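Dumpling month, part two: the steamer

May has been all dumplings in our kitchen, and I am not sorry! I promised a proper post on the bamboo steamer after the last one, when three of you wrote in about torn bottoms (the dumplings', I mean), so let's get into it. I've had the green checked cloth out on the table the whole time because flour shakes off it so nicely, and I've stopped bothering to put it away.

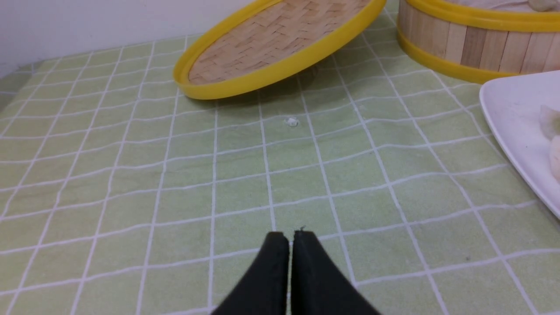
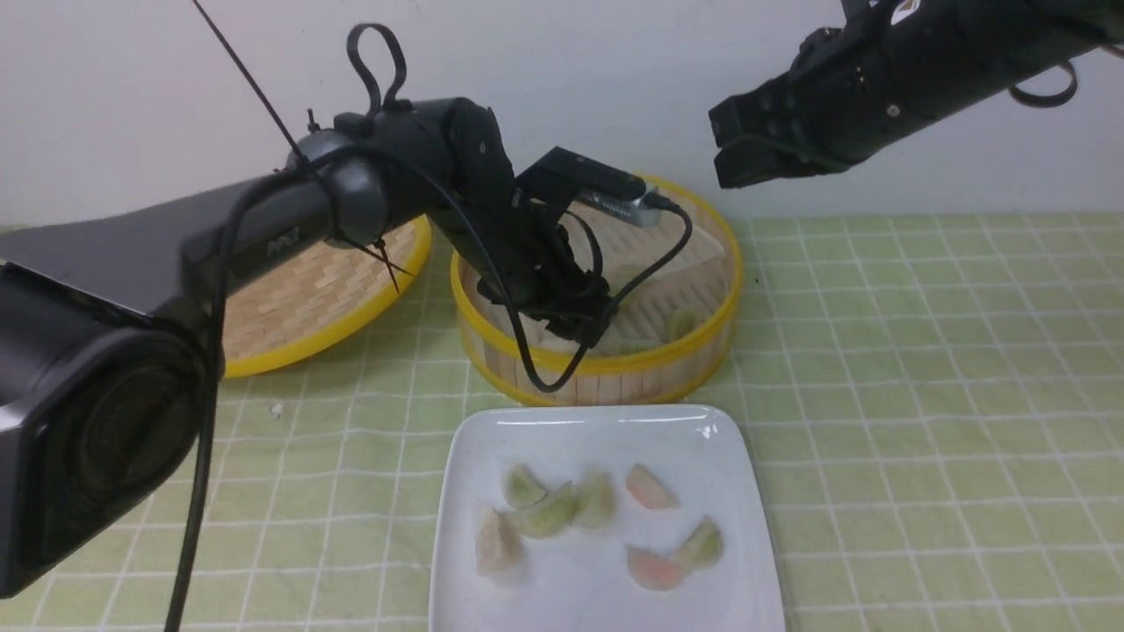 Bamboo with the yellow rim, lid and all.

Do you have to line a bamboo steamer every single time?

For dumplings, line it every time. The dough gets tacky as it steams and will grab the bamboo, and then you're picking wrapper out of the weave with a toothpick. Parchment, cabbage leaves or lettuce all work fine. If you're only steaming broccoli or corn you can skip it.

I use parchment most often because I always have it in the drawer. Fold the sheet into a wedge, snip the point and a few nicks along the folds, then trim the outside so it fits with a little gap at the edge. The steam needs somewhere to go. My first tries had no holes whatsoever and the dumplings sat in a puddle, which was sad, but we ate them anyway with a lot of chili oil.

Cabbage is my favorite for taste, though. Danica Karagiannis, who got me into this whole thing back when we shared a kitchen on Conceição Street, puts napa leaves down and then eats the leaves first, standing at the stove, with a splash of black vinegar. Try it. They soak up whatever drips out of the dumplings and they're SO good.

On to the dough, because I've been playing with green wrappers. Wilt a big handful of spinach, squeeze it, blend it with a bit of hot water and strain. I use 374 grams of flour for a batch (I know, odd number, it's what was left in the bag the first time and it came out perfectly, so I've never changed it). Add the green water a splash at a time until the dough just comes together, then knead and rest it under a bowl. It feels too stiff at first and softens up beautifully while it sits. The color is strong when raw and goes paler and a little glassy once cooked.

Filling this month was pork and chive twice, then mushroom and tofu, then shrimp when the fish counter at Tramudlow had a good day. I go easy on the filling now. Overstuffed ones look great on the tray and then split.

Leave space between them in the basket! They swell, and two that touch will be one by the time you lift the lid. I set the steamer over a wide pan with the water already boiling, a good inch below the bamboo, and give pork ones 10 minutes. Then I let the basket sit off the heat with the lid on for a minute or so, and they come away from the paper much more easily.

Cleaning is quick. Hot water, a soft brush, no soap (bamboo holds on to the smell), and then it has to dry all the way through. I stand the pieces up on their sides on the rack overnight. I once put a basket back in the cupboard damp and found it furry two weeks later, so please learn from me.

My freezer has some 60 dumplings in it right now, bagged after freezing flat on a tray so they don't clump. Straight from frozen they want a few more minutes in the steamer, no thawing.

Next up is dipping sauces. Carola Meinecke has sent me her peanut one and I've already made it twice. If you have a sauce you swear by, put it in the comments, I'll try anything with ginger in it.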